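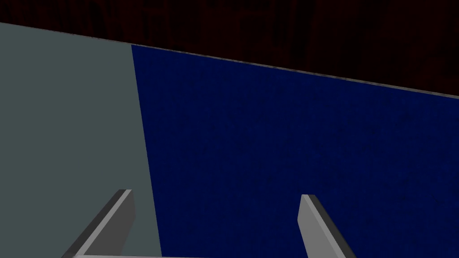
How do I stop cardboard boxes going soft and musty in a garage over winter?

Get them up off the floor and leave a gap between them and the wall. Concrete passes moisture into anything that sits on it, and a couple of old pallets or a cheap metal shelf will sort out most of the trouble. Don't tape every seam shut if there's fabric inside, and have a look at the bottom ones once a month.

Asked by Geetha Marar, Holtonbridge

More detail, sorry, I hit post too soon! We moved over from Drurton in December and half our stuff is still in the garage while the back bedroom gets plastered. It's a single brick garage with an up-and-over door and a gap underneath that I can get my fingers through. Last week I picked up a box of my mum's cookery books and the bottom just sagged in my arms. The books seem OK but they smell like a church hall. I've got paperbacks, bedding, a sewing machine and far too many Christmas decorations out there. I don't want to spend a fortune as the plasterer has already had most of it. Would one of those little dehumidifiers be any good?

3 answers

Padmavathi Chacko
Been there with the smelly books, you have my sympathy. I had a single garage for years and I wouldn't bother with the tiny dehumidifiers, the ones with a little tank the size of a mug. Mine pulled out hardly anything once the weather turned cold. You'd want the desiccant sort for an unheated space, and even then you're drying the whole street if the door has a gap under it. So do the door first! A rubber threshold strip glued to the floor made more difference to mine than anything I plugged in. I think it took me 2 goes to get it straight.

For the books, stand them up slightly fanned out in a room that's heated, for a week or so. Then put them in a clean box with a tray of bicarb, not touching the pages, and leave the lid on for a few days. Don't use the same box again, the smell lives in the cardboard. And bring the sewing machine indoors tonight if you can, even if it has to live under the dining table. Rust gets into them quickly and a service costs more than you'd think.

Bedding I'd put in plastic tubs with lids, but only when it's bone dry. If you shut damp in there you'll be washing the lot in spring.

Varghese
plastic tubs. cardboard is for moving day. got 13 from Furnport when they had them on offer and never looked back

dunno about dehumidifiers, never had one

Geetha Marar (asker)
Thank you both! Sewing machine is now in the hall, where I have already stubbed my toe on it. Padmavathi, does the threshold strip stick to painted concrete or do I have to scrape the paint off first? It's that red floor paint and it's flaking a bit near the door.

Padmavathi Chacko
Scrape off whatever's loose, give it a wire brush and a hoover, and let it dry properly. Mine went over old paint and is still down, but I did avoid the flaky bits. Measure the door opening before you order, they come in set lengths and you trim them with a Stanley knife.

954 views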